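Reading Corner and Work Table Inspection – Checklist with Comments

Desjardins Community Library, Activity Room
Period covered: September
Inspected by: Florence Sutherland
Reviewed by: Terence Horrocks

Scope: the work table, the books in use on it, the bookshelf stand, and items stored at the table. The checklist has two parts. Mark each item Pass, Attention or Fail, and enter a comment for anything other than Pass.

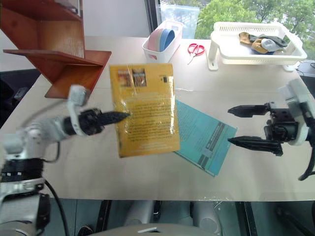
Reading time: 2 minutes

PART A – TABLE AND BOOKS

1. Table surface clean and free of residue.
Attention. Faint smudges and small dark marks on the pale top, one of them grayish and near the left edge. Wipe with a damp cloth and report any mark that remains.

2. Table panels level at the seam.
Pass. Checked by hand along the full length.

3. Book covers intact.
Attention. The teal-green paperback with the quotation on its back cover has a small dark nick at the upper edge. Still fit for loan. The yellow-orange book has a darker smudge at the lower left of its cover – clean before reshelving.

4. Books not left overlapping on the table.
Attention. The orange book was over part of the teal one. Covers should be kept clear of each other to limit rubbing.

5. Lighting suitable for reading.
Attention. Glare on the orange cover along both sides. Trevor Doucette to check the angle of the ceiling fixture.

PART B – STAND AND STORAGE

6. Bookshelf stand steady on its base.
Pass. No movement under light hand pressure.

7. Books seated securely on the slanted shelves.
Attention. The white and gold book on a lower shelf lies at an angle. The gray book marked HOME, higher up, leans in its compartment. Straighten both.

8. Plates stored in a suitable container.
Pass. Round pastel plates are stacked in the white plastic basket on the right side of the table.

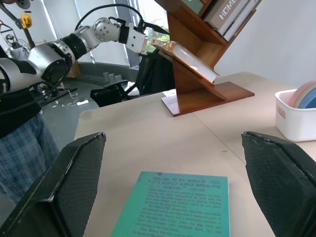
FOLLOW-UP

Items 1, 3, 4 and 7 are assigned to Noémie Sandhu. Item 5 remains open until the fixture has been checked. Return the signed form to Room 19.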